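Claltix opens orders for Grendau hand and its simulation kit

BUMECK, November – Claltix today opened orders for the Grendau, a four-finger-and-thumb robotic hand sold together with Kiani, a software kit for rehearsing household and storeroom tasks in simulation before they are run on hardware.

The kit comes with 60 ready-made tasks, among them opening drawers, clearing counters and moving bottles in and out of cabinets. Buyers can change the furniture, the objects and the starting position of the arm. Each task can be replayed from any point, and grasp settings are saved to a plain file that the Grendau controller reads directly.
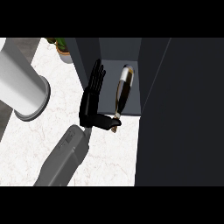
Does the kit work without the hand?

Kiani is sold as a separate license and runs on an ordinary workstation. Settings made in it can be loaded later if a hand is bought.

The Grendau weighs 667 grams and mounts to an arm with 8 screws. Finger links can be replaced one at a time, without sending the unit back. Claltix will build 300 units in the first production run, with shipping from its Bumeck plant to follow in the order received.

"Customers told us they were losing days to setup on the real arm," the company said. "They wanted to do that part at a desk."

Orders and license requests are handled by the Claltix sales office in Bumeck.

8 shares
0 comments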